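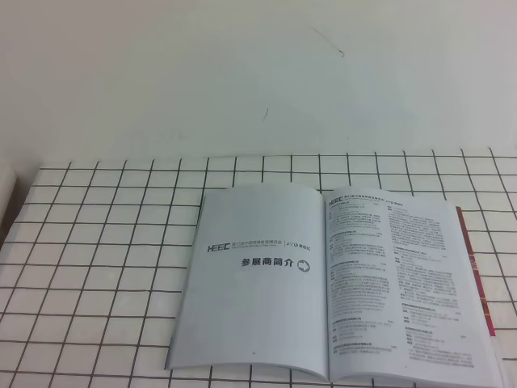 让机械臂翻册子、合册子:从摆放到验收

更新:2026年7月14日 作者:Sofia Garcia 栏目:家务与小车间

适用范围

本文针对胶装的软皮册子,例如展会名录、产品目录、说明书。要做的活有三件:翻一页、合上、放到指定位置。骑马钉的薄册子也可以参考,但压页的力度要另外调。硬皮精装书和活页夹不在本文范围内。

先说结论。合上和归位,普通的两指夹爪现在可以做得比较稳。翻一页,在纸张平整、位置固定的前提下能做,换一本册子就要重新调。一叠册子里随便抽一本、翻到指定的一页,我们目前做不到可以放手不管的程度。如果你家里或店里只是偶尔收拾几本资料,用手更快。

需要准备的东西

桌面式机械臂一台,夹爪开合行程要大于册子的厚度。我们用的是 Lagman 的小臂,控制软件是 Botimness,别的型号步骤差不多,菜单名称自己对应。
固定机位的摄像头一个,装在桌子侧上方。
硅胶指套一副,要软的。硬指套容易把纸推皱。
带方格线的白色桌面。没有的话,在桌上贴一张方格纸也行,四边都要贴牢。
练习用的册子若干本,最好是同一批印的。

机械臂工作时,手不要伸进它的活动范围。急停按钮放在不用越过机械臂就能按到的地方。

第一步 摆好册子

册子摊开,平放在方格上,下边缘朝向操作一侧。桌面的线要从册子左右两侧都露出来,这样软件才能拿线当参照,算出册子歪了多少。册子如果把格线盖得太多,或者离桌边太近,把它往中间挪。

选一个合适的开页来练。“参展商简介”这样的栏目起始页就不错:左页大部分空着,只有标志和标题,右页是密排的两栏小字。左右两页差别大,摄像头容易分清哪边是哪边。两页都是密排小字的地方,放到后面再练。

靠近书脊的纸会拱起来,这是正常的,不用压平。把册子压得过平,书脊会留下折痕,后面的册子也就没法当同一批来比了。

第二步 调灯光

铜版纸反光。右页受光以后发白,左页偏灰,同样的纸在画面里可能是两个颜色。灯光没调好,软件会把发白的那块当成桌面。

把主灯移到册子的侧后方,避免光从摄像头方向直射。关掉摄像头的自动曝光和自动白平衡,手动定好以后不要再动。有窗户的房间要拉上窗帘。Brollia 门店的 Tavion Van Dusen 照我们的设置装了一套,上午正常,下午频频报错,后来把工位从窗边挪开就好了。

阴影也要看一下。册子左侧常有一道软影,落在格线上,软件可能把它当成纸边。在 Botimness 里打开“边缘预览”,如果识别出来的线落在阴影上,把阈值调高,直到它贴住纸边为止。

第三步 标定桌面

打开“平面标定”,依次点选方格的四个交点,尽量分散,靠近桌子后沿的点也要选到。由于透视,后面的格子看上去比前面的小,只选前面的点,后半张桌子的位置会偏。

标定完让机械臂空走一遍,夹爪尖停在交点正上方,用眼睛对一下。偏差超过半格就重来。摄像头支架被碰过,也要重来,哪怕看起来没动。

第四步 教它找到页边

翻页的难点在这里。人翻书用指腹搓一下,纸就起来了,搓起来两张自己也能觉得出来。夹爪没有这种手感,只能靠路线和力度去凑。

1. 把夹爪移到右页外侧边缘上方,两指并拢。
2. 慢慢下降,直到指尖碰到纸。力度设到最低一档,再逐档往上加。
3. 指尖往书脊方向推一小段,让纸拱起一道弧。
4. 张开夹爪,一指伸到弧下面,一指留在上面,合拢。

有彩色封皮的册子要留意一件事。封皮常从内页右侧露出窄窄一条,旁边还有一叠纸边。软件如果把封皮的边当成页边,夹爪会落在纸的外面,第三小步推到的就是封皮。办法是在“目标区域”里把边界往内收,只留下浅色的纸面。封皮是红色、深蓝色的,可以直接按颜色排除。白封皮只能手动画。

第五步 翻过去

夹住以后先停一下,向上抬,再向左走弧线。弧线的圆心放在书脊上,半径比页宽略短。半径取得太长,纸会被扯紧,轻则脱手,重则把页角撕开。

过了书脊就可以降低高度。纸快要贴到左页时张开夹爪,用指背从书脊往外抹一下,让它躺平。少了这一抹,纸多半会自己弹回来。

左页本来就在书脊附近翘起的,先让夹爪在左页外侧轻轻压住再翻。只有一条手臂,做不到一边压一边翻,可以用一块小的软布镇纸代替,由人放上去。我们把这算作人工介入,记录时要写明。

第六步 合上并归位

合册子比翻页容易,因为整半本一起动,不怕多夹。夹爪从左侧封皮下面铲入,铲进去以后抬起,绕书脊翻到右边,放下,再从上面轻按。

铲入时下指要贴着桌面走。贴得太紧会把方格纸刮起来,印在桌面上的格线没有这个问题。册子如果被一起推走,在右侧放一条防滑垫挡住。

归位时夹书脊一侧,不要夹开口一侧。夹开口侧提起来,内页会散开,放下去就是歪的。立式文件架的格子要比册子宽裕一些,入口处贴一条斜面,对不准时能滑进去。

第七步 验收

连续做 40 次,中途不改参数。每次由人把册子放回起始位置,允许稍微放歪,因为实际用的时候也不会摆得很正。每次记下这些内容:

是否完成。
是否多翻。
有没有折痕或撕口。
人有没有碰过册子。

最后一项最容易漏。Sơn Thân 六月份整理记录时发现,有几次标成“完成”的,其实中间有人伸手扶了一下。扶过的一律按未完成算,否则这份记录看不出机器到底能不能单独干活。

翻页和合上分开统计。合在一起算,合上的成绩会把翻页的问题盖住。

常见问题

一次夹起两张。
降低推纸的力度,推的距离也缩短。空气干燥时纸会因静电粘在一起,先由人把册子抖松。还不行的话,换指套。

夹爪下去了,纸没有拱起来。
指套沾了灰。用湿布擦,晾干再用。旧指套表面发亮就该换了。

识别框忽大忽小。
先看曝光有没有锁住,再看背景。白墙上的小划痕、粘着的头发丝一般不影响,但摄像头前面有东西晃动会影响。

能不能让它读出页面上的字,再决定翻不翻?
大标题可以。密排的小字在这个机位上是糊的,识别出来的东西不能用。要读小字,得另外加一个近距离的摄像头,翻到位以后再拍。Hazel Halvorsen 在 Delodia 的资料室试过这种做法,能用,但每页都要多等。

换成杂志行不行?
纸更薄,更软,多翻的情况明显增加。先把名录这类较厚的册子做稳,再去试杂志。

什么情况下值得做

同一种册子,同一个位置,同一个动作,每天重复很多遍,这样值得花时间调。比如扫描车间逐页翻目录,或者展会结束后把摊开的名录合上装箱。我们给后一种情况做的设置,一次最多处理四本,再多就要人来补位。

家里的情况正相反。桌上可能是一本名录,旁边是账单、孩子的作业本、一只杯子,每天都不一样。Verna Begay 试着把同一套参数搬到自己家的餐桌上,没有方格线,灯是暖黄的,光是找页边就没有通过。她重新铺了方格纸、换了灯以后可以合册子,翻页仍然要人看着。

花费的时间也给个参考。照本文从头做,熟手标定加调参要 3 个小时,第一次做的人请留出 2 天。换一本厚度不同的册子,第三步可以跳过,第四步、第五步要重做。

参数文件保存时,把册子的厚度、纸张种类和灯的位置写进备注。只写日期的文件,过后很难分清哪一份对应哪一本。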